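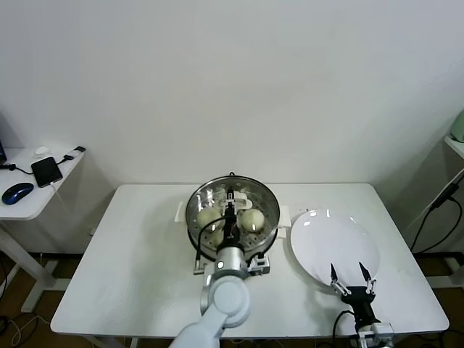
The morning starts with a hex key. Before anyone at Romside switches on the arms, Lai-ching Kan goes over both grippers, putting the key into each screw head in turn and leaning on it a little. Most do not move. One gives an eighth of a turn, and she writes that down in a hardback book with a pen on a string.

"It's always the left one," she says. "Well. It's usually the left one."

I had come to see a robot handle steamed buns. The people who build these things have been telling me for years that kitchens are next, and I have been writing it down for years, and my own kitchen is much as it was. So when Folden, the firm that put this cell together, invited me to its unit at Romside, I asked to come when it was being set up. Demonstrations are easy to arrange. I wanted to see what happens in the hour before one.

Folden calls the cell Barkent. It has two arms that reach in over a white table, each with a two-fingered gripper on the end. The table carries an electric cooker with a steel steamer on top, a glass lid and a large white plate. The job is to get the lid off, lift the buns out and put them on the plate. A child of six could do it, though you would not let them near the steam.

Kan has looked after the cell since it was bolted down. She trained on packaging lines, and she talks about Barkent the way a good mechanic talks about a customer's car, with some affection and no illusions. Her list for the first hour is longer than I expected. Screws first. Then the fingertips, which she wipes and looks at side on to see whether one sits prouder than the other. Then the cables.

The cables take the most time. Every arm that moves has to drag its wiring about with it, and a cable that is fine with the elbow in one place will be tight with the elbow in another. Kan moves each arm by hand to its far reaches, with the power off, and watches the loop at the wrist. Too short and it pulls on the connector. Too long and it catches on something, and on this table the something is generally the lid. 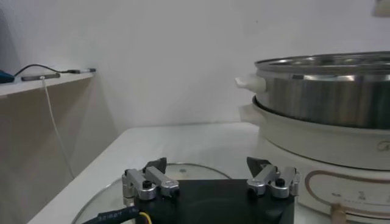
She leaves enough slack to put two fingers behind the loop at full stretch. It isn't written in any manual I was shown. Folden's own setup sheet says "dress cables appropriately", a phrase that could only have been written by someone who was not going to do it.

Then there is the table. A shop-floor robot normally works with parts held in a jig, so that each one turns up in the same spot. Barkent's makers would like us to think it has grown out of all that. Up to a point it has. The plate can be set down a little to one side and the arms will cope. The cooker is another matter. Kan puts it in place, steps back, looks along the table from the end, and nudges it. She turns the base until the side handles lie the way she wants them. She nudges it again.

How far out can it be before things go wrong? Folden's brochure doesn't say. Kan reckons she could shift it by the width of her thumb, and would rather not.

None of this is a scandal. Machines need setting up, and the person who does it well is worth her wages. My quarrel is with the arithmetic. Folden's sales sheet says the cell has completed 2,000 runs, and I have no reason to doubt it. Nowhere does the sheet mention Kan. If you are a canteen manager wondering whether to put one of these behind the counter, the hour with the hex key is a real hour, and you will be paying someone for it.

I put this to Folden's engineers over a cup of tea. They were polite about it. Setup would come down, they told me, as the software improved. I asked which piece of software tightened screws.

The fault book is the best reading at Romside. It had reached entry 409 on the day I visited, and Kan let me go through it at her desk, on the understanding that I didn't tidy up her spelling. Very little of it concerns anything you would call intelligence. "Left finger creeping, nipped up." "Connector half out at wrist, pushed home." "Plate slid, table was greasy, wiped." "Stopped, don't know why, started again, fine." That last one turns up more than once, and it bothers her more than the others do.

A good run of pages deals with fingertips. The cell came with a set made by Zoubi, and Kan swaps them after 300 runs whatever they look like. Folden's sheet lets them go on until "visible wear". She did it that way to begin with. The trouble, she says, is that the pads go shiny well before they look worn, and a shiny pad has to squeeze harder to keep hold. A bun doesn't mind being squeezed up to a point, and after that it is no longer a bun that anybody would pay for.
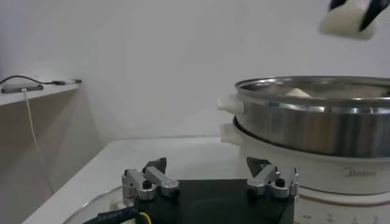

One gripper with something soft and white between its fingers, the other open beside the Midea cooker.

Squeeze is the setting she changes most. It is kept as a number in a menu, three levels down, and she has a strip of masking tape beside the screen with her preferred values on it in biro. Buns from the freezer, buns made that morning, buns left standing too long: each wants something slightly different. When the first attempt of the day looks wrong to her, she drops the number a notch and tries again. I asked whether the machine could work this out on its own. She thought about that for some time and said it could work out that it had dropped one.

Steam is the other thing. It gets into places, and what it leaves behind is a film that you can feel on the metalwork with a fingertip. Kan wipes the linkages with a dry cloth at the end of a session and goes round the joints with a cotton bud. She will not use oil anywhere near the fingers, as it would end up in the food. Small cameras at the wrists get the same treatment with a lens cloth. When the view goes milky, the arm begins to reach slightly short, and people who haven't seen it before start looking for the fault in the software. She has lost an afternoon that way herself. It is in the book, with a rude word next to it.

What would she change, if Folden gave her the money? A proper fixing for the cooker. Connectors that lock. A lid with a taller handle, so that the fingers have more to go at. Somewhere for the cables to run other than across the floor. I noticed that everything she asked for could be bought from a catalogue, and that the cost of the lot would disappear inside the price of either arm. 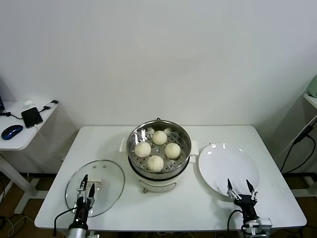
Page last updated: August

After lunch she cleared her things off the bench and we had a go at it. I will say this for Barkent: when it has been set up properly it is pleasant to watch. The arms go about their business slowly, and they do not fuss. On the first try the left gripper came down on the lid handle a shade off centre, and Kan had stopped it before I saw that anything was amiss. She reset the lid by hand, turned it slightly and let it go again. The second try was clean, lid and all, and the buns went on the plate one after another at a speed that would have a lunch queue banging its trays.

I asked for a third try with the cooker moved. She looked at the engineers, the engineers looked at the cooker, and we agreed to leave that for another visit.

It is easy to be rude about this, and I have been. A pair of tongs costs next to nothing and doesn't need its screws checked. But I have seen worse machines sold with more confidence, and the difference is largely down to the woman with the book. Firms in this trade like to put their programmers on stage. I have never been introduced at one of those events to the person who does the cables.

Folden says it hopes to have Barkent running in a working canteen next year. I asked who would be doing the morning checks there and was told that site staff would be given training. How long is the training? Half a day, they thought. Kan, who was putting a fresh set of tips on the left gripper at the time, did not look up.

She comes in on a Sunday now and then, when the unit is quiet, to go through the whole thing from the base up: floor bolts, joints, wrists, fingers, cables. It takes her until mid-afternoon. She isn't asked to, and there is no line for it on Folden's setup sheet. I suggested that there ought to be.

"Put that in your article," she said, and handed me the hex key so that she could find the other one.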